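Does plastic wrap keep oranges longer on the counter?

Fasitz
Posted 13 February 2019

I buy navel oranges by the bag and go through one a day at most. By the second week the last few are light, with a leathery skin. Does wrapping each one separately in clear film slow this down, or does it trap moisture and cause mold? The kitchen stays fairly warm. The fridge is small, so I would like to leave them out if possible.

Trelora
Film slows water loss through the peel. Weigh one if you want to check: an unwrapped orange of mine started at 249 grams and was visibly shriveled once it had lost 5 percent.
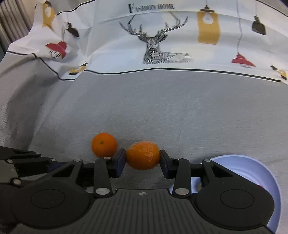 Wipe the peel completely dry before wrapping. Use one layer, pulled snug, with one orange per piece of film. If one gets moldy, the film also keeps most of the spores off the others. Discard any fruit with a soft spot or a cut in the peel before you start. Film does nothing for those except hide the smell. Fruit straight from the fridge should sit out until condensation stops forming, then be dried and wrapped.

Edar
just put them in the fridge, mine last forever in the drawer

Theodorakopoulos
Agree with Trelora on drying. I would add that film does not replace cold storage. In a warm kitchen I check wrapped oranges every 48 hours and plan to use them within 7 days of the first sign of softening at the stem end. Thin produce film works better for me than heavy freezer wrap.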